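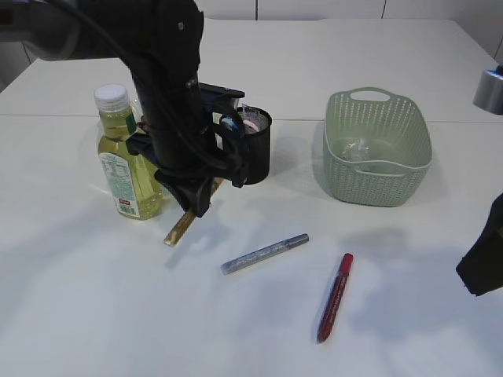

By Ronaldo Tiongson, for the June newsletter

Those of you who asked how the gripper comparison is coming along will be glad to hear we're well into it (and having far more fun than we probably should be!). We started with the Skála fingers, mostly because Ľubomír Kuruc had already set up the controller for them, and we've now logged 363 tries with markers, the oil bottle and the green basket. Markers are still the hard part. They're thin, they like to roll, and the wrist camera loses sight of them right when you'd most like it to be looking. 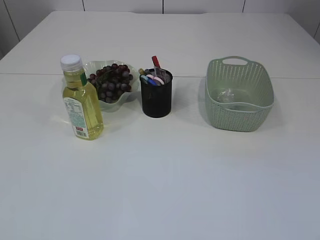 Next up are the Plasteck fingers, which are a bit softer at the tips, and Ľubomír has very kindly promised to run the same 26 starting layouts so that we're comparing like with like. I'd love to try grapes as well, though he wants the closing force turned down first. If you'd like to sit in, come by after 2 p.m. and bring your questions!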